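Hand-guided demos – your questions answered

I get a lot of the same emails since I started posting my Flitum notes, so I've put the answers on one page. Last tidied up 22 July 2022.

Do I need a robot arm to get started?

Nope! You can record every demo with a hand-held gripper and worry about the arm later. I did 153 of mine before I'd even cleared a spot for one.

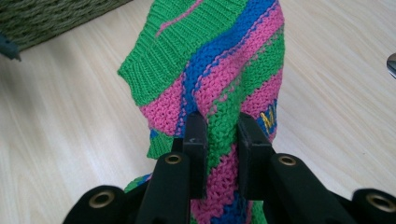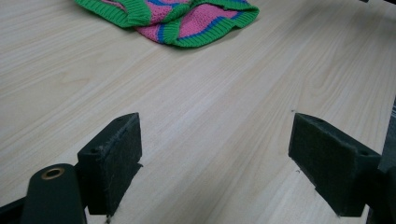
Why do you keep going on about knitwear?

Knits are where I learned most of what I know about demonstrating by hand. A box keeps its shape when you squeeze it, but a jumper bunches up wherever you pinch, so every grasp leaves you with a different object. I like bold colours for practice pieces – with pink, green and blue all on the one garment, and a green ribbed band to look for, I can scrub back through a recording and tell which bit I'd grabbed. Plain grey socks drove me up the wall.

How fast should I move?

Slower than feels natural, but don't stop and think halfway through. If you hesitate, the model learns to hesitate too (ask me how I know). I do a few dry runs first and then hit record.

How many demos is enough?

Depends on the task. For picking up one garment from one table I got something usable at 40. For folding, I was still seeing silly mistakes at 500, mostly on sleeves.

Should I delete the bad ones?

I bin the ones where I fumbled and gave up. If I missed, opened the jaws and had another go, I keep it, and I'm glad I did.

Can I use a remote-control setup instead?

Sure. I tried the Zanetti leader arm back in January and it's lovely for anything rigid. For cloth I missed feeling the tug in my own wrist, so I went back to doing it by hand.

Does Plinura open Sitex recordings?

Only if you export them one session at a time. I keep mine to nine demos a session, so it's not too painful. Check that the gripper width came across before you start training – mine was blank the first time and I lost a whole weekend to it.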